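Abundio Cuevas has spent most of his working life on the problem of textile sorting, and he does not think the public understands where the cost sits. "People assume it is the recycling step," he said. "The chemistry is fairly settled. You lose your margin at the sorting table."

Cuevas runs process engineering at Padow, a plant that takes in used clothing and footwear from municipal drop boxes. In June the site handled 1,674 bales. Each one is opened, weighed and checked for moisture before anything is graded. Bales over the moisture limit go to a drying hall, and the supplier is charged for the time.

Grading follows a scheme Padow licensed from Tsakiris and then changed. The original had 17 categories for clothing and one for shoes. Cuevas split the shoe category into 3: resale, parts and shred. 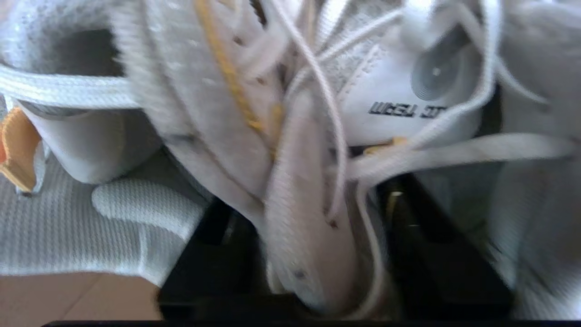
The trouble with shoes is mixed construction. A knit upper may be a single polymer, but it is bonded to a foam midsole and a rubber outsole with adhesive that does not release below a certain temperature. "If you heat it enough to free the sole, you have usually damaged the yarn," Cuevas said. "So you cut. Then you have a fiber stream with glue in it, and the buyer wants a discount."

The buyer in this case is Cistau, which spins recovered polyester into yarn for carpet backing. Its contract sets a contamination ceiling, and loads that fail are returned at Padow's expense. Cuevas would not give the ceiling. He did say that the return rate fell after the cutting line was slowed to 300 pairs an hour – a change the sales side opposed.

Pairing is the other expense. Shoes that arrive untied get separated in the bale, and a single shoe has no resale value. Padow holds singles for up to two weeks on numbered racks, then sends them to shred. "Tie the laces together before you drop them off," Cuevas said. "I have been asking for that for years. It would do more for us than a new scanner."

A new scanner is on order anyway, from Fakoletti. Installation is planned for the next maintenance shutdown.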